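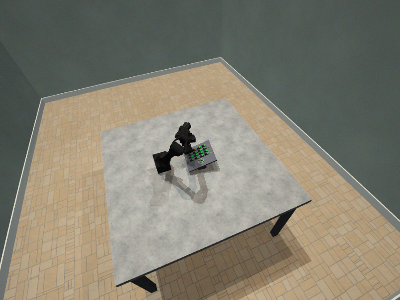 Floors, and the people who look after them

When we first took on the old parish rooms at Grokbridge, the thing everyone remarked on was the ceiling, with its plaster roses and its sad little water stain shaped like a boot. I was as guilty as anybody. It took me most of a winter of sweeping up after the Brownies to start looking down instead, and I have been a bore on the subject of wooden floors ever since, as my family will tell you. So when the editor asked if I might fill a page while she is away, she can't have been very surprised at what came back.

The big room has a block floor laid in a herringbone, and until last September we had never had it properly seen to. Blocks had lifted by the kitchen door, where the tea urn drips, and there was one near the stage that clicked every single time you trod on it. The dancers had learned to step over it without thinking. I rather miss it!

Henryk Żak came to look at it for us. He learned his trade from an uncle and has been laying and mending floors for 46 years, and he spent the first quarter of an hour on his hands and knees saying nothing at all, while I hovered with a mug of coffee and wondered whether to put the heating on. Then he sat back and said, "Somebody loved this once." I could have hugged him.

What he explained to me (and I hope I have it right, as I was writing on the back of a raffle sheet) is that the old blocks were set down in hot bitumen, which goes brittle with age. Once it cracks, a block has nothing to hold it but its neighbours. You can lift it out, clean off the black, and put it back with a modern glue, but you do need to clean it well, and that is slow, filthy work. He numbered each loose block in chalk on the underside so that they all went home to their own places. A block that has sat by a sunny window for decades won't match one from under the piano, and you would see it straight away if they were muddled.

There were 5 blocks past saving. Jérémie Aubert, who some of you will know from the Saturday-morning bread stall, had a box of old oak from a school that was being pulled down, and he let us have what we needed for a loaf tin and a promise. They were a shade too thick and had to be planed, but the colour is so close that I have to hunt for them now.

After that came the sanding. I had pictured great clouds of dust and had draped sheets over everything, including, I am sorry to say, a plate of flapjacks that I then forgot. The machine caught nearly all of it. Henryk went over the floor with a coarse paper, then a finer one, then finer again, and did the edges along the skirting by hand — he wouldn't be hurried over those, even when the choir arrived early and stood in the porch humming at him.

We had quite a discussion about what should go on top. Lacquer is hard and easy to mop, but when it wears through in a patch you have to sand the lot again. Oil needs topping up every year or so, and you can do just the worn bit by the door on a quiet afternoon. We went for oil. It came from Nowakowski in the high street, and Mrs Lane in the shop was very patient with all my questions about tins.

The whole job came to just under 2,000 pounds, paid for out of the summer fair and the legacy from dear Miss Pargeter, who taught ballroom in that room for longer than I have lived here. I like to think she would have tried it out with a quickstep.

Now for a few requests, if you use the hall. Please lift the chairs and don't drag them. The felt pads are in the biscuit tin under the sink, and there are up to 100 of them, so do help yourself if you find a leg without one. Mop with a cloth that has been wrung out hard, and no washing-up liquid, please, as it strips the oil. Outdoor shoes are quite all right, but stilettos had better stay at home — I know, I know, and I have a pair myself.

If you have a block floor of your own hiding under a carpet, have a peep at one corner before you decide on anything. My neighbour did, and found hers ran right through into the hall cupboard. She has been on her knees with a scraper ever since, and would be very glad of a spare pair of knee pads if anyone has some to lend.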